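Guides > Kitchen > Settling In > Section 9

Section 9: The sink, the filter and the washing up

By Pramila Gautam, April
29 comments – 20 shares

If you've followed me this far, your Muden countertop filter is out of its box and you've flushed it through (section 8, go back if you skipped it!). Now for the part I enjoy most, which is getting the whole sink corner to work as one place, so you can wash up for a full table without knocking anything over.

1. Stand the filter on the counter at the back of the sink, with the spout turned toward the basin. Mine lives on the left because I'm right-handed and I like that side clear for my elbow. Swap it if you need to.

2. Run the tubing so it hangs in a soft curve. No kinks, no tight bends round the faucet. If it looks stretched, move the filter closer.

Caution: don't let a heavy pan sit on the tube. I did this with a casserole dish for a whole evening and wondered why the water had slowed to a dribble.

3. Put your dish soap and hand soap along the back, and park the sponge holder where you can reach it with a wet hand without dripping over everything.

4. Bring the dishes over. Plates and bowls go in the basin, flatware waits on the counter beside it. I do spoons and forks in one go, and I'd much sooner have them where I can see them than go fishing under a bowl.

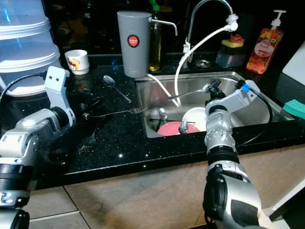
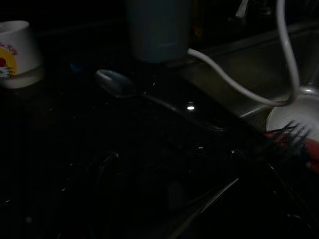 5. Mugs and cups first, while the water is clean. Then the flatware, then plates, then anything greasy. My neighbor Babatunde Aliyu does his plates first and we've agreed to stop discussing it.

6. Rinse under the faucet, not the filter spout. Filtered water is for drinking and cooking, and the cartridge is good for 2,000 liters, so you'd be pouring it away on suds.

Note: the faucet has to be set back to the unfiltered position before you turn on the hot. Hot water ruins the cartridge. I have a strip of tape on mine as a reminder (ugly, but it works).

7. Wipe the counter from the back toward you, lifting the filter as you go. Water loves to creep underneath it – and on a dark speckled stone you won't spot it until there's a chalky ring.

8. If you do get a ring, lay a damp cloth over it for 20 minutes and rub gently. Skip the vinegar on natural stone. It dulls the polish and you can't wipe that back on.

9. Last of all, squeeze out the sponge and stand it upright to dry. I swap mine whenever it starts to smell, and I keep a second one just for the counter.

Spare cartridges and tubing for the Muden are in section 10, along with the Mitar adapter you'll need if your faucet has an odd thread.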